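# The Yield That Pays Itself

Ganow would like you to know it is not a bank. It says so on page one of its pitch and again in the fine print, where the wording gets a good deal more serious. In between, the company offers 11 percent a year on dollar-backed tokens, paid daily, with withdrawals "at any time."

I have read plenty of these pitches, and my first question is always who is paying the 11 percent. Ganow's answer is a lending partner called Maltitz. Maltitz, according to its own site, lends to trading desks. The only desk it names is Entili, and Entili's biggest disclosed holding is the token issued by Ganow.

You can draw that on a napkin. It comes out as a circle.

The company prefers the word "ecosystem." It also has a virtual world, Dramirwood, where customers are supposed to spend their rewards on digital rooms. Plots start at $200. In May the cheapest one with a kitchen was listed at $1000, payable only in Ganow's token.

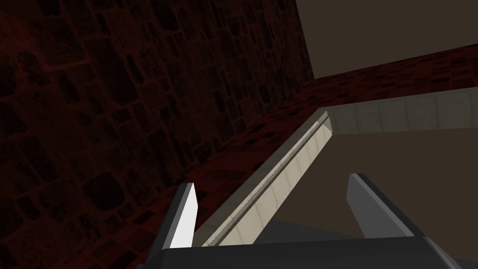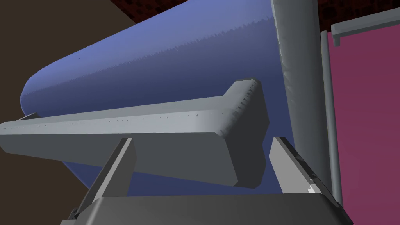
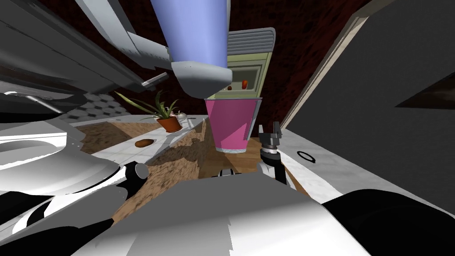
*Computer-rendered interiors.*

Would anyone buy a plot if the token couldn't be earned by doing nothing? The company won't give sales figures. It told me demand was "organic," a word I've learned to leave in quotation marks.

Then there are the withdrawals. "At any time" turns out to mean any time you ask. The terms give Ganow 5 business days to respond, and a response can be a notice of further delay. I asked how often that clause had been used and got back a link to the terms.

None of this proves the money is missing. Maltitz may have other borrowers it prefers not to name, and Entili may be hedged in ways an outsider can't see. An audit would help. Ganow says one is coming, and it said the same last spring, when the rate was lower and the token cost more.

I asked for the auditor's name and was told to watch the blog.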